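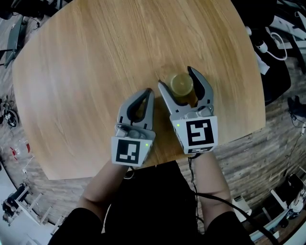
Rustix wrote:
Disagree with the opening post. Hardwax oil on an oak top needs a second coat, otherwise tea leaves rings.

Dimaculangan wrote:
One thin coat, buffed off after 8 minutes. A second coat sits on the surface and goes patchy.
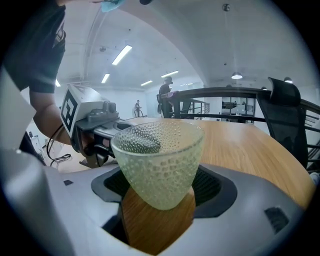 I sand to 120 first. Any finer and the grain takes up too little oil.

Rustix wrote:
120 leaves scratches across the grain. Which oil?

Dimaculangan wrote:
Odora matt. 359 ml left in the tin since October.

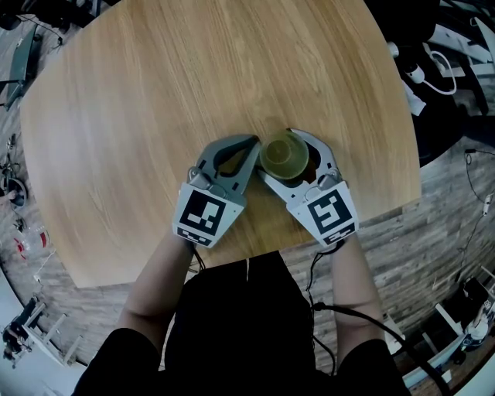
Full cure is 1440 hours by my notes, so use coasters until then.

Rekach wrote:
The tin says 200. Check the label.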